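Gestberg Door and Key System for Hotels
Product reference GB-3021

Overview

The Gestberg system is an electronic door locking and room access product for hotels, guest houses and serviced apartments. It replaces metal keys and older magnetic stripe cards with contactless cards, and it gives the front desk a single place from which to issue, change and cancel access to every door in the building. It is supplied, fitted and supported by Sivalum.

The product is intended for properties with between 11 and 233 bedrooms. Larger hotels may be served by joining two or more controllers, up to a limit of 1022 doors on one site. Enquiries for sites above that limit should be sent to the projects office before an order is placed, as the network layout will differ from the one set out on this page.

What is supplied

Each standard order contains the following items.
Door lock, complete with inside and outside handles, spindle and fixing screws, one per door
Card reader for lifts, car parks and shared entrances, where ordered
Front desk card writer, one per desk position
Site controller, one per building
Blank guest cards, five per bedroom
Staff cards in three colours, quantity as ordered
Emergency opening unit, one per site
Printed fitting guide and front desk guide

Door frames, door closers, lift wiring and fire alarm connections are excluded. The purchaser should make separate arrangements for these with a suitable contractor.

The lock

The lock body is designed to fit the cut-out left by most hotel locks fitted in the past twenty years. Where the existing cut-out is larger than the new body, a cover plate is available in satin steel, brass effect or black. Doors must be between 38 mm and 60 mm thick. Thinner doors, including many cupboard and service riser doors, require the Brakex surface lock, which is listed separately and works with the same cards.

Power is taken from four AA cells held behind the inside plate. The lock reports a low battery to the front desk each time a staff card is presented, and it will continue to open after the first warning is given. Cells may be changed by hotel staff with the door open and without removing the handle. The lock keeps its settings while the cells are out.

A guest inside the room can always leave by turning the inside handle. This action withdraws both the latch and the privacy bolt, and it does not depend on the cells, the card or the controller.

Finishes and handles

Handles are offered in two shapes. The straight lever is supplied as standard. The returned lever, which curves back towards the door, is recommended for accessible bedrooms and for doors on escape routes. Both are available in satin steel, brass effect and black. Mixed finishes may be ordered within one property at no additional charge, provided that each finish is ordered in whole boxes.

Replacement handles remain available for ten years from the date on which a finish is withdrawn from sale.

Front desk operation

Cards are issued from the writer in a single step. The member of staff selects the room, confirms the departure date and places a blank card on the writer. When the new card is first used at the door, any card issued to the previous guest ceases to work. Up to eight cards may be issued for the same stay.

Late departures can be granted by extending the card at the desk or, where the corridor readers are networked, from the front desk screen without the guest returning downstairs. Connection to a hotel booking system is available as an option. A list of the booking systems currently supported is provided with each quotation.

Should the site controller be out of service, the writer will continue to issue cards using the room list it last received. Records are passed back to the controller when the connection returns.

Staff access

Staff cards may be limited by floor, by door and by time of day. A housekeeping card, for example, may be set to open bedrooms on the second floor between 8 am and 4 pm only. Master cards should be kept to the smallest number the property can manage with and should be signed in and out at the start and end of each shift.

Every lock holds a record of its last 3021 openings, including refused cards. The record may be read by a manager with the handheld reader or, on networked doors, from the office screen. Properties are reminded that these records may amount to personal information and should be kept, used and deleted in line with the law and with the property's own privacy notice. 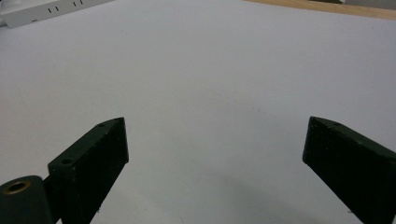 Estrella Contreras writes of the system at the Orellana: We changed all the bedroom doors over one floor at a time and stayed open throughout. The queue at the desk on a Sunday evening is shorter than it was, and we no longer send a porter up with a spare key several times a night. I would advise other hotels to order more blank cards than they expect to need. Ours leave in coat pockets at a steady rate, and we ran short in our first summer. I should also have liked the front desk guide to say more about group bookings, which we had to work out for ourselves.

Sivalum has since extended the section of the front desk guide that deals with group arrivals. Existing customers may request the current edition free of charge.

Blank cards

Guest cards are sold in boxes of 100, plain white or printed to the purchaser's own design. Printed cards require approved artwork and a lead time of four weeks. A card made of coated board is offered for properties that wish to reduce their use of plastic. Board cards are intended for a single stay and should not be issued to long-stay guests.

Cards may be wiped with a soft cloth and a mild cleaning product. They should not be punched, as the aerial runs close to the outer edge.

Fitting

Before an order is confirmed, a surveyor will visit the property to check door thickness, the direction of opening and the condition of the existing cut-outs. The survey fee is deducted from the final invoice if the order proceeds.

A team of two fitters can normally complete one corridor in a working day. Bedrooms must be vacant while work is carried out on their doors, but they may be let again the same evening. The purchaser is asked to provide a locked store for materials, a parking space close to the service entrance and a named contact who is able to release rooms.

Work on fire doors is carried out only where the door and frame carry a legible rating label or where the purchaser can supply written evidence of the rating. Fitters are instructed to leave any fire door untouched if neither is available.

Training

One half-day of training is included with each installation and is given at the property. It covers the issue of cards, changes of room, lost cards, battery replacement and the use of the emergency opening unit. Night staff should be included where possible. Further sessions may be booked through Shota Morikawa at the training desk, and are charged at the rate shown on the current price list.

Warranty and support

Locks, readers and writers are covered for three years from the date of fitting. Cells, cards and damage caused by forced entry are not covered. The warranty remains valid if the property changes hands, provided that the new owner registers with Sivalum within 60 days.

Telephone support is available at all hours for faults which prevent a guest from entering a bedroom. Other matters are dealt with between 8.30 am and 6 pm on working days. Callers will be asked for the site number, which is printed on the front of the controller and on the first page of the fitting guide.

Prices and ordering

Prices depend on the number of doors, the finish chosen and the extent of the network, and are given by written quotation only. A quotation remains valid for 90 days. Orders are accepted on receipt of a signed quotation and a deposit of 30 per cent, with the balance due when the property has signed the completion sheet.

Properties planning to have work completed before the Easter season are advised to arrange a survey no later than the end of January. Fitting dates in March are limited and are allotted in the order in which deposits are received.

Related products

Brakex surface lock for cupboards, stores and thin doors
Gestberg lift reader
Gestberg car park reader, weatherproof
Handheld reader for managers
Cover plates, all finishes
Board guest cards, box of 100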